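Grustport After the Shelling: A Note on the Displaced

May 15, 2018

The situation in Grustport has worsened since my last entry. Shelling of the eastern districts resumed before dawn and continued into the following evening. The district health office has confirmed 23 deaths and 118 injuries, and it expects both figures to rise as crews reach the streets behind the old customs house.

Two of the town's clinics are no longer receiving patients. The larger, on the harbour road, lost its generator and its water supply in the same strike. Its patients were moved overland to Ekia, a journey that normally takes an hour and now takes most of a day.

I spoke by telephone with Dr. Yuk-lan Ko, who is in charge of the surgical ward at Ekia. "We are operating in the corridor," she said. "We have the staff. We do not have blood, and we do not have enough anaesthetic to reach the end of the week."
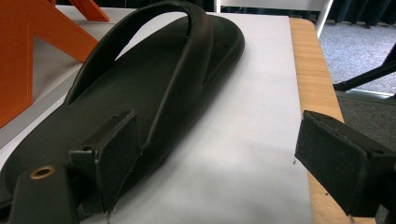 Dr. Ko asked that the road between the two towns be recognised by all parties as a medical route. A written request to that effect was delivered in September and again this spring. Neither letter has been answered.

Some 52 families are sheltering in the primary school at Ekia. Maricruz Rosales, the deputy principal, has closed the upper classes so that the rooms may be used for sleeping. Lessons for the younger children continue in the mornings. She reports that the most urgent needs are clean water, infant formula and bedding.

Everett Haddad, who represented the harbour ward until the town council was suspended, has called for a ceasefire of at least two days to allow the wounded to leave. I support that call without reservation. The names of the dead have not yet been released, and I will not publish any until their families have been informed.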